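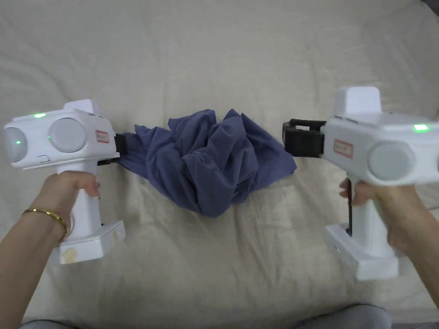

The Long Life of a Bedsheet

Why old cotton is the best thing in the house, and what to do with it when it finally gives out

My favorite sheet is beige, or it is now. I think it started out closer to peach. It came from a church sale in Penum, folded into a square so tight it looked like a book, and it cost less than the coffee I was holding. I have slept on it through two apartments and one house, and it has gotten better every single year. It's thin in the middle, soft all over, and so easy to fall asleep on that I get a little grumpy the week it's in the wash.

I've spent a good part of this spring talking to people about sheets. That sounds like a strange way to spend a spring, and I loved it. People who will shrug at a question about their sofa will talk for an hour about the pillowcases they had as a kid. They remember the stripes. They remember the smell of the closet. One woman in Ciser went upstairs and brought down a flat sheet with a hem her grandmother had sewn, and we both just stood in her kitchen touching it.

What makes them soft

New cotton comes with a finish on it. Mills add it so the cloth will run through the machines, fold flat, and look crisp in the package. A few washes take most of that away, and then the slow part starts. Every trip through the washer bends the fibers and loosens the yarn a tiny bit. The cloth gives up some of its stiffness and a little of its strength at the same time, and you carry some of it off in the lint trap.

So the softness you love in an old sheet is wear. I find that lovely. It does mean there's a clock running, and the way you wash has a lot to do with how fast it goes. Hot water, too much soap and a long tumble on high will get you to soft in a hurry and to holes soon after. Warm water and a shorter, cooler dry will keep a decent cotton sheet going for a very long time.

The laundry manager at Marchuk, a family-run guesthouse with 9 bedrooms up the valley from Ciser, let me trail along on a changeover morning. There's no fancy equipment down there, just two big washers, a dryer that hums in a different key from the one next to it, and clotheslines running clear across the yard. She uses half the detergent the box asks for. She also never lets a load sit, and I mean never — the washer clicks off and she is already standing there with the basket.

"People blame the sheet," she told me. "It's nearly always the soap."

Soap that doesn't rinse out stays in the cloth and holds on to body oil, and the result is that dull, slightly waxy feel you get from towels in a cheap motel. If yours have gone that way, run them once with no detergent at all and see what the water looks like. I tried this at home and was horrified and thrilled in equal parts.

Thread count, briefly

I have to bring it up. Everybody asked me about it.

Thread count is the number of threads in a square inch of cloth, counted in both directions. In a plain single-ply weave there's only so much room in an inch, so the honest numbers top out well below what you see on the fancy packages. The giant numbers usually come from twisting thin threads together and counting every strand. The sheet can still be nice! It just isn't nice because of the number, and it can be heavy and warm in a way you may not want in July.

The things I'd look at first are the weave and the fiber. Percale is a plain over-and-under weave, cool and a bit crisp, and it wrinkles if you so much as look at it. Sateen floats some threads over the top, so it feels smooth and drapes more, and it snags more easily too. Linen is its own animal: rough at first, wonderful by the second summer, and not cheap. Hold a single layer up to a window. If the weave looks even and you don't see thick and thin patches, you're off to a good start.

And then smell it. I'm serious. A strong chemical smell means a heavy finish, and you'll be washing that out for weeks.

A detour on ironing

I don't iron my sheets. I want to say that early in this section so nobody feels lectured. My bed is rumpled from the minute I make it until the minute I strip it, and I sleep like a stone.

But the guesthouse irons its top sheets, only the turned-down part, and I came away charmed by it. A strip at the head of the bed gets pressed and the rest goes on as it came off the line. From the doorway the whole bed looks smooth. It takes a couple of minutes per bed, and it's a trick I have since used exactly once, when my mother-in-law came to stay. She noticed. She said so twice.

If you'd like flat sheets and don't care for the iron, the old method is to fold them while they're still the faintest bit damp, pull hard from opposite corners with somebody you get along with, and lay them in a stack under something heavy. The pulling is the fun part. Kids are great at it, especially if you let them try to yank you off your feet.

The turning of sheets

There was a time when a worn sheet was only half done. When the center went thin, you tore or cut it straight down the middle from top to bottom, swapped the halves so the strong outside edges met, and sewed them together. The thin parts moved to the sides, where they tucked under the mattress and had an easy retirement. Sides to middle, people called it, and it could buy a sheet several more years.

I'd read about this and never seen it done, so I was delighted to find that the sewing circle in Sullier still runs an evening on it every April. There were 4 machines going when I walked in, all of them older than me, and a long table heaped with cotton in every shade of faded. I brought a striped flat sheet with a see-through patch in the middle. The woman next to me snipped the hem, took hold of both sides, and ripped it end to end in one go. What a sound!

The seam is the part that puts people off, because nobody wants to sleep on a ridge. The answer is to lay the two selvages — those tightly woven factory edges — so they only just overlap, and run a flat zigzag down the length. They don't fray, so you can skip the bulky folded seam completely. I can feel mine if I go looking for it with a toe. Most nights I forget.

You do need to hem the new outer edges, and they'll be thin, so use a fine needle and a longer stitch than you think you need. My hem wanders. It's under the mattress and it can wander all it likes.

When it really is done

Even a turned sheet wears out in the end, and then comes my favorite stage of all. Old cotton makes the best rags there are. It soaks up water, it leaves hardly any lint behind, and it's already so soft it won't scratch a pair of glasses.

The guesthouse keeps everything. A linen press on the landing holds 48 sheets in use, and next to it there's a deep cupboard for the ones that have been let go. Some are dust covers. Some get cut into squares for windows. The smallest scraps tie up the tomatoes, and I can report that a torn strip of pillowcase is far kinder to a stem than wire or string. The manager figures the guesthouse has cut up 2,000 rags since she started there, and she still has trouble throwing away the really bad ones.

At home I've settled on a simple way of doing it. Fitted sheets go first, since the elastic always dies before the cloth. I snip out the elastic and save the corners for odd jobs like wrapping bulbs over the winter. The good flat parts become squares a bit bigger than a dinner plate, cut with pinking shears so they don't unravel in the wash. They live in a drawer by the sink. We buy very few paper towels now, and I didn't set out to make that happen. The drawer was just closer.

One whole sheet stays whole. Every house ought to have a big, ugly, beloved one for painting days, picnics, haircuts on the porch, and covering the beans when a late frost is on the way. Ours has a splash of green from the bathroom and a purple stain from a berry pie. It has been a ghost and a river in a school play.

Finding good ones

Church sales and estate sales are where I'd send anybody. Look at the bottom of the pile, where the folded things nobody has opened end up. Shake each sheet out if they'll let you, hold it to the light, and check the middle third for thinning. Yellow lines along the folds nearly always wash out after a night in warm water with an oxygen bleach. Rust spots are harder, and I leave those behind unless the cloth is something special.

Flat sheets from before fitted ones took over tend to be long, which is great if you like a deep tuck. They can also be narrow, so bring a tape measure and know your mattress. I've come home with the wrong size more than once. Those have become curtains, a summer dress for my niece, and the lining of a coat I'm very proud of.

The sale in Penum is on again next month, in the hall behind the church. Doors open at eight in the morning and the linens are on the back table, to the left of the jigsaw puzzles. If there's a peach flat sheet with a white hem, please leave it for me. I'm still looking for the match to mine.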